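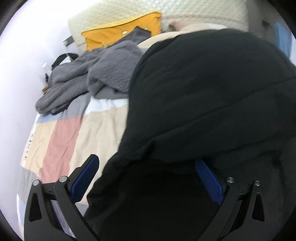

Black cloth between the fingers, Foketti wrist view. Bedspread at left.

To the list,

Replying inline to Natanael, whose message I have trimmed because it had the whole stack trace in it twice.

Natanael Honorato wrote:
> I rebased onto the September branch and the grasp
> proposer now returns nothing on dark laundry. Not bad
> grasps, an empty list. Light laundry is fine. Did someone
> touch the mask cleanup? I have spent the afternoon
> blaming my own config and would like to stop.

You may stop. It was me.

The short version: Durora segments the cloth, then hands the mask to a cleanup step that removes the gripper's own fingers so we don't plan a grasp on ourselves. I rewrote that step to go by brightness first and shape second, as it was faster and passed every test. Every test used a beige towel.

Now look at the attached view. The fingers are matte black. The thing on the bed is black, very large, and fills the whole gap between the blue pads. My cleanup step looked at all that, decided it was one enormous finger, and deleted it. What was left was a nice clean mask of nothing, with high confidence.

> Is it only black, or anything dark?

Anything below 26 on the value channel after the exposure step. The gray plush thing farther up the bed survives without trouble. The bottom center of the black item is down in the mud and has almost no folds to hold on to, so even with the brightness test removed the edge detector has little to say there. Higher up you get a long diagonal line, seam or crease, I can't tell which and neither can the fold model, plus a small pucker toward the lower left. I'd take the pucker as the first grasp candidate. The model prefers the long line, naturally.

> Can we just use the kinematic mask?

Yes, and I should have left it alone. We know the finger opening from the encoder, so we can project the linkage into the view and subtract exactly that. The old code did this. I removed it in a commit titled "simplify", which I'd ask you all not to look up.

What I've pushed to the Zanik branch:

- kinematic mask is back on by default
- brightness cleanup is behind a flag, off
- if cleanup removes more than half of the cloth mask, it now raises an error where it used to return an empty list and look pleased
- 98 dark-cloth views added to the regression set, out of the 344 Krūmiņa labeled; the rest still need their fold lines checked

Cost is a slower cleanup. My replay goes from 600 views a minute to a number I would like to see from someone else's machine before I print it.

One open question. The projection assumes the pads don't flex, and under load they do, a little, so a thin rim of blue can leak into the cloth mask. I could dilate the mask by a few pixels or model the flex. I vote dilate. Anyone who votes for modeling the flex gets to model the flex.

Natanael, please pull and rerun with your own config, for which I apologize on behalf of mine.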